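Marinho School of Cosmetology
Hair Structure and Chemical Services
Handout 3: Porosity and Scalp Preparation
Instructor: Glória Sampaio
Revised Mar 8, 2023

Students are expected to have read this handout before the practical session. It replaces the porosity notes issued in December.

Porosity describes how readily the hair shaft takes in and releases moisture. It depends largely on the condition of the cuticle, the outer layer of overlapping scales. Hair with raised or damaged scales absorbs color quickly and may lose it just as quickly. Hair with a compact cuticle resists absorption and often requires a longer processing time.

Porosity can vary along a single strand. The ends are older than the root area and have been exposed to more washing, heat and sunlight. The student must therefore assess the root, the mid-length and the ends separately and enter all three results on the client card.
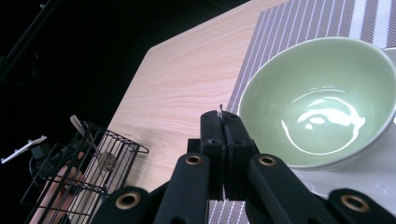
When should porosity be assessed during a color appointment?

The assessment is made during the consultation, on dry hair that is free of styling products, and before any color is mixed. It is repeated if the client has had a chemical service since the last visit.

The scalp is examined at the same time. Broken skin, swelling or marked redness is to be reported to the instructor, and the service is postponed. The scalp should not be brushed vigorously or scratched before color is applied.

Terms for review: cuticle, cortex, resistant hair, overporous hair, strand test.

Written assignment: In no more than 500 words, compare the preparation of resistant hair with that of overporous hair. Refer to at least two entries from your own client cards, with client names removed. Assignments are submitted to the instructor at the start of Session 3.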